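Moving the study downstairs

I have been promising this post since October, when I mentioned in passing that we were swapping the study and the dining room, and a few of you wrote to ask how on earth that would work in a house this narrow. Well, it's done, or done enough that I can sit in it with a cup of tea and type, so I thought I would tell you how it went, including the bits I would do differently.

A little background for anyone new. The study had been in the back bedroom for 15 years, under the slope of the roof, and I was very fond of it in spring and autumn. In July it was an oven. In January I wore fingerless gloves and a hat, and once a dressing gown over my coat during a telephone call with the bank. Meanwhile the dining room, which is the nicest room in the house, with the morning sun and the view of the pear tree, was used for eating at Christmas and for drying jumpers the rest of the year. It seemed a daft way to live.

The first job was measuring. I measured the room, the door, the stairs and the turn at the bottom of the stairs, wrote everything on the back of an envelope, and then lost the envelope. The second time I used a proper notebook. The desk was the great worry. It came from my grandmother's house in Bodow and it is a solid, stubborn old thing with drawers down both sides, and I had a dim memory of it going up the stairs with a good deal of swearing. The wall at the turn still has the dent. We took out all the drawers, unscrewed the top (eight screws, two of which had been painted over at some point and needed coaxing) and brought it down in pieces over an afternoon, with a stop for cake on the landing.

Then came the books. I had told myself that I would only carry down the ones I wanted to keep, and I really did try. I sat on the floor and made piles. There was a pile for the charity shop, a pile for friends, and a pile I called "think about it", which grew until it was taller than the other two together and slid over in the night. In the end I counted, out of pure curiosity, and 574 books made the journey downstairs. The charity shop got two carrier bags. I am not proud of this, but I did find my old school atlas and a library book I shall be returning with my head bowed. 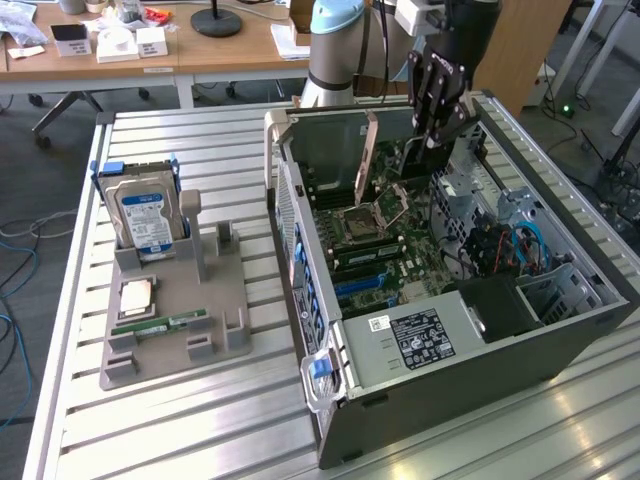
Cables were the part I dreaded most, and I put them off until everything else was in place, which was a mistake. The dining room has two sockets, both on the wrong wall, and I had imagined the desk under the window. For a week I had an extension lead across the carpet like a tripwire, and went over it twice carrying tea. The old computer was the other half of the problem. It's one of those big towers, and it had been humming away beside my knees for so long that I had stopped seeing it. I have never been one for looking inside these things. With the side panel off and the case lying flat, there's a whole green motherboard in the middle, and even the little socket where the processor goes, with its metal bracket lifted up, and it all looks far more orderly than my desk drawers ever have. I came away with a bit more respect for the tower, and decided it deserved better than a spot on the carpet collecting fluff. It now has a low shelf of its own, with a gap behind it for the leads, and I have put a paper label on every plug. I can't tell you how pleased I am with those labels!

Paint next. I had my heart set on a dark green, having seen one in a magazine, and I bought a tester and painted a square by the window. In the morning it was lovely. By four in the afternoon it was like sitting at the bottom of a pond. I tried a second one, a sort of greyish blue, and that was too much like the dentist's. What I ended up with is called Rimolora, a soft yellowy cream, and it was the colour I had dismissed on the first day as too ordinary. It is ordinary, and it's perfect. The sun comes in at breakfast and the whole room warms up. I did two coats on my own with the radio on, and a third behind the door where I had been stingy.

The shelves were the one big expense. I had wanted them built in on either side of the chimney breast, and the first quote made me sit down. In the end I bought a run of plain ones from Grutov, the furniture place out past the station, and had them delivered for nothing as they were going that way. With the brackets and a tin of wax it came to 644 all told, and I had budgeted a good bit less, so there will be no new curtains until spring. The old ones have been taken up by a hand's width and will do very nicely. They are a touch faded down one edge, but I have put the faded side behind the bookcase.

As for Obi, who some of you ask after more than you ask after me, he took against the whole business. He is an elderly cat with firm views, and his basket had been under the slope upstairs, beside the radiator. For three days he went up and sat in the empty room and shouted. I moved the basket down. He went on shouting. Then the sun came round on the fourth morning and landed on the corner of the desk, and he got up there, turned round twice on my tax papers, and that was that. I now work on the left-hand side.

The old study is going to be a spare room, once I have cleared the "think about it" pile, which is still up there – and yes, I am thinking about it. If anybody has a good way of getting candle wax out of a carpet, do leave a comment. The dining table has gone into the kitchen with its leaves folded down, and we had soup at it last night with our elbows touching.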